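Good Practice Should Begin Before the Arm Moves

Most written rules for robotic handling cover what happens once a machine is in motion. They set limits on speed, force and reach, and they name the person who may press the stop button. These rules are needed. They leave out the hour before, when someone decides what the machine will be asked to pick up and how the result will be judged.

It is the position of this office that such decisions belong in the standard itself. At Flatovar, our handling guideline runs to five pages, and only two paragraphs deal with the objects. A laboratory could follow every line of it and still report a success rate that no other laboratory could check. The word "mixed" appears in the guideline without a definition – a serious gap, in our view, for a document meant to support comparison.

Colleagues at Trivberg have argued that a fixed list of objects would make testing too narrow. The concern is fair. Homes and workshops do not follow lists. Yet a record is a different matter from a restriction. A team may fill its basket as it wishes, provided that it writes down the contents, including soft and damaged items, and keeps that record with the results.
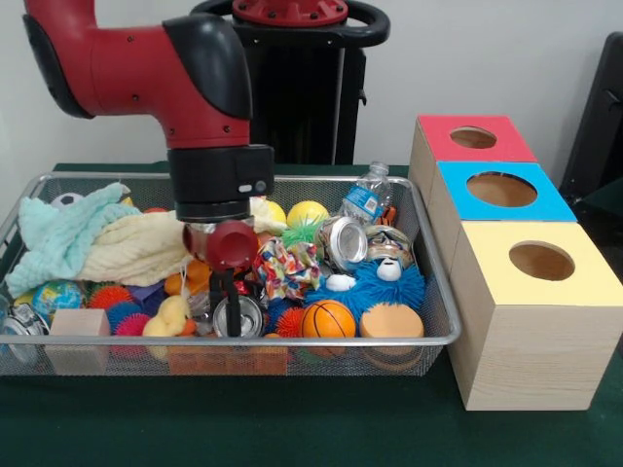

Standards and Policy

A basket that holds a towel, spiky rubber balls and a crushed can asks more of two slim fingers than a row of clean blocks would. A reader of the final report should be able to tell which of these was used. We therefore propose that the next revision, numbered 2512, require a contents record, a stated rule for what counts as a completed pick, and a note of every attempt stopped by the operator.

The cost would be small. Comments on the draft will be received until the end of January and should be addressed to Cristóbal Pereyra at the Flatovar office.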